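Home | Workshop | Gallery | Parts | Contact

Gripper No. 2: setup and upkeep

These notes go with the hand-held gripper we use for cloth work at Domitz. Gaetano Pellegrini built up the finger assembly in February and Birthe Sveinbjörnsson looks after it now. The tool has run through around 2000 grasps on fabric since then, and most of the upkeep comes down to screws, fingertips and a clean lens.

Before a session, check the screws on the finger arms by hand with the short driver. Stop when they are snug. The joints should still swing freely, and if one drags, back the screw off a little and try again.

Close the fingers slowly and watch the tips. They should meet evenly. If one tip lands ahead of the other, loosen both, close the fingers on a folded strip of cotton and tighten again — the strip takes up the slack.

Wipe lint out of the joints every 8 sessions. Towels are the worst for it. A dry brush is enough, no oil.

The cloth check comes last. Lay a single piece of fabric on a bed, press the tips down and pinch up a fold. Write the result in the Carkero log under job 418. 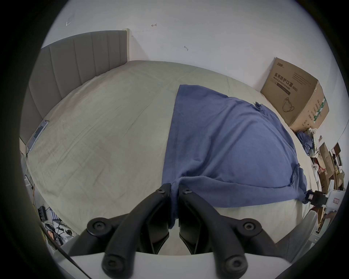

Page last changed: February, by B.S.
Cloth check on the bed, with the fingertips on a gathered fold of the blue cloth. The round screws along the lower arms are the ones to go over with the driver, and the smaller ones at the tips are the pair to loosen when the fingers close unevenly.

If the fold slips during the check, clean the tips before touching any screws. A worn tip gets replaced together with its partner — spares are in the Odulau drawer.

Recent galleries
Cervantes bench: new cable clips
Odulau drawer: spare parts, sorted
Lens cleaning on the hand-held tools
Carkero log: how to fill in a job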